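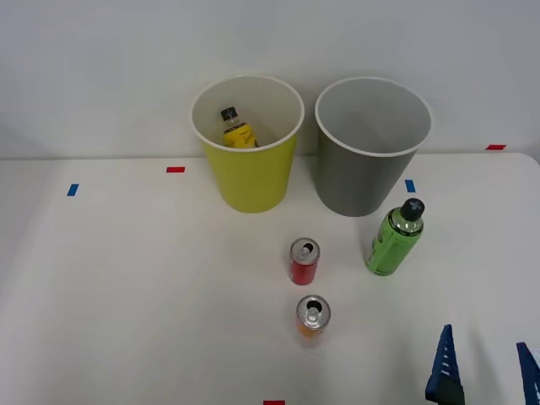 Slide 1. Two bins, one yellow and one gray, with a bottle in the yellow one.

Speaker notes, Bemstead Growers' Evening, 10 March 2021

Welcome everybody in and give folks a minute to find a chair. Say thank you for coming out on a work night, and mention the pie is for afterward (I know how this crowd is around pie).

Start with the question I get at every farm stand: what on earth do you do with sorghum? Let people call out answers. Somebody will say syrup, somebody will say birdseed, and both of them are right, so be generous about it! Then tell them about the pancake breakfast at Orketti Mill, where I put sorghum flour in the batter and didn't say a word until the plates were clean.

Slide 2. Where it grows. Keep this short. It likes heat, it puts up with dry spells, and it will sit there looking half asleep in July and then perk right up after a rain. My own field is only 6 acres, and I've grown it for nine seasons now, so I'm speaking as a small grower and no kind of expert. Last year we bagged 939 pounds of cleaned grain for the kitchen trade, and the rest went for feed.

Slide 3. Cooking with it. Pass the jars around, starting on the left side of the room. The whole grain takes close to an hour on the stove, and I like it soaked overnight first. Mention the soup from Cula, the lunch place on the square, which had it on the menu all through February. If anybody asks about gluten, say the grain itself has none, but they should check the bag for how it was milled.

Slide 4. Five things to try at home. Read the list slowly, people like to write it down. Popped sorghum, grain salad, the pancakes, flatbread, and stuffed peppers. Don't get going on the peppers or we'll be here till midnight.

Take questions. Repeat each one out loud for the back row. Recipe cards are by the door, two per family please, and seed orders go on the clipboard next to the coffee.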